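Colour catcher sheets and cold washes: your questions

Do I need colour catcher sheets at all?
Probably not. We ran 20 mixed loads in March, half with a Clumix sheet and half without, and could not tell the two piles apart. The sheets came out pink, so they pick up something. Whether that dye would have landed on your shirts is another matter, and the packet is silent on it.

Will a new red top ruin everything?
It might, once or twice. Wash it alone, cold, and look at the water. After that most reds behave.

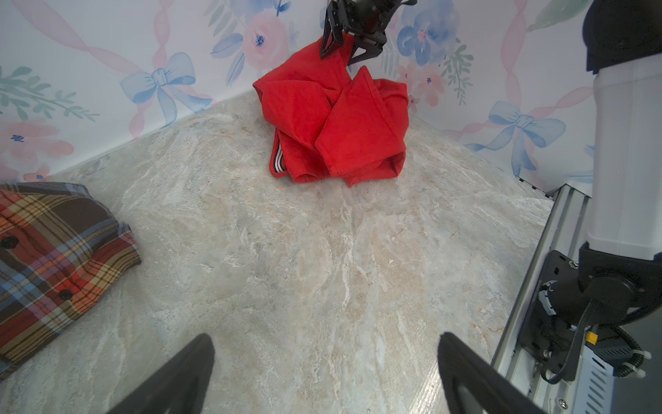
Drahomíra Kuruc writes that she has washed reds with whites for years at 30 degrees and blames hot water for every pink sock she ever owned. We can't prove her wrong.

Does vinegar or salt fix the dye?
No. Modern dyes are fixed at the factory, or they aren't. Salt in the drum at home does very little, whatever your aunt says.

Is the Werkley "colour lock" liquid any better?
We asked the makers for test results and got a leaflet. Until we see some figures, save your money.

What about bobbling on fleece and brushed cotton?
Turn it inside out, use a short cycle and skip the tumble dryer. Softener won't stop it. 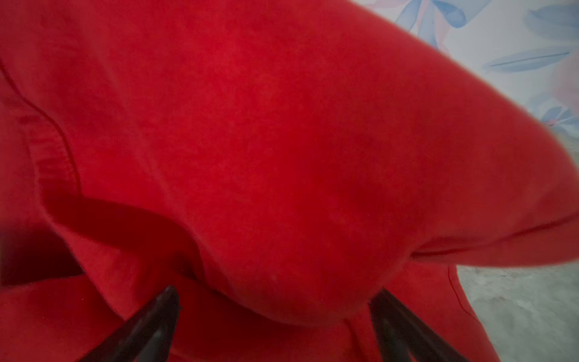

Surely a slower spin matters more than any of that, says Vratislav Urban. Perhaps it does. We tried 10 loads at a low spin and saw slightly less fluff in the filter, but they also took all day to dry.

Can I reuse a sheet?
The box says no. It would.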